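Showing by Hand: Two Pictures from the Tabletop Sessions

Updated August 4, 2026

Welcome, and thank you for stopping by our little gallery. If you've come over from the Alteo main page you probably know what we do in the back room at Wulville, but for everyone else, a quick word. We teach tabletop chores to robot arms, and we do the teaching with our own two hands. The person giving the lesson holds a gripper in each hand, does the chore the way the arms should do it, and the whole thing gets recorded. We call one run through a chore a showing, and the project that gathers them all up is Flasum. We started in May with a goal of 200 showings for each chore, got a bit carried away (as one does!), and the putting-away chore now stands at 600.

People often ask us why we don't just drive the arms by remote control. We do that too, on the other bench, and it has its place, but a person with grippers in hand moves so much more naturally, and a newcomer can be giving decent showings before lunch. Groceries and cans were the first things we tried, and I still have a soft spot for them.

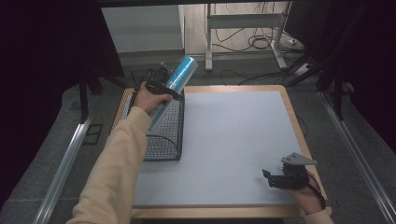
Mahasneh wrote in after our last update to say that the hardest thing for a beginner is slowing down. You know perfectly well how to put something in a basket, so you rush it, and then the recording is full of little jerks that the arm will copy faithfully. Better to move as though you were carrying soup, and to let the idle hand rest somewhere sensible until it has a job.

I think the soup advice is wonderful and I have passed it on to everyone since. The one thing I'd add is to vary the lesson a little. Come at the basket from a new angle now and then, and tilt the can a bit more or a bit less, so the arm doesn't get the idea that there is only one way to go about it.
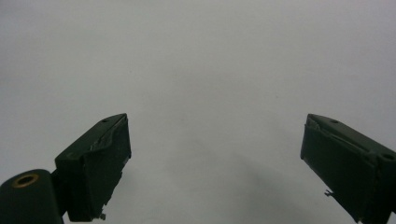 Looking after the fingers takes up more of our day than I ever would have guessed. We stop every 300 showings to go over the grippers properly, and we keep 4 spare pairs of fingers in the drawer so that a lesson never has to wait on a repair. The pads do the real holding, after all, and a can that slides in a tired pad teaches the arm something we'd never want it to learn. The peeling along the upper edges of these two, and the ragged bit lower down on the left one, are just the sort of wear I mean — easy to miss when you're busy with the chore, and plain as day once you look at the fingers open against a pale surface. My own habit is to open the gripper wide before each batch and have a good look at both inner sides, and I'd recommend it to anybody setting up a bench like ours.

More pictures will go up as we get to the folding chores, which are a whole other kettle of fish.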